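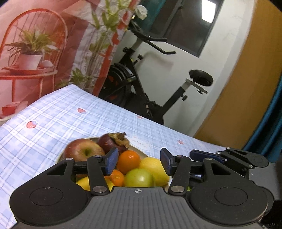

Assistant Coach, Under-14 Girls (part-time)

Plutura Soccer Club is looking for an assistant coach for its under-14 girls' team. The squad plays in the second division of the county youth league and trains at the Hrnčiar Road fields.

The job

You will work under head coach Hajnalka Mészáros. There are two evening practices a week and one game each weekend, home or away. The season starts in September and runs for 31 weeks, with a break over the winter holidays. You will lead warm-ups and small-group drills, help pick the lineup, and take the team on your own when the head coach is away. Expect a few long drives; the farthest away field is 120 miles from ours.

What we need from you

At least one full season coaching players aged 12 or older
A current grassroots coaching license, or a place booked on a course
First aid certificate
Your own transportation

Experience with goalkeepers would help, as we have two new ones. A background check is required before your first practice.

Pay

$400 a month during the season, plus mileage for away games. Club jacket and training gear provided.

How to apply

Send a one-page letter and the names of two references to the club office. Interviews will be held at the clubhouse and include a short practice session with the team.

Posted 2024-03-06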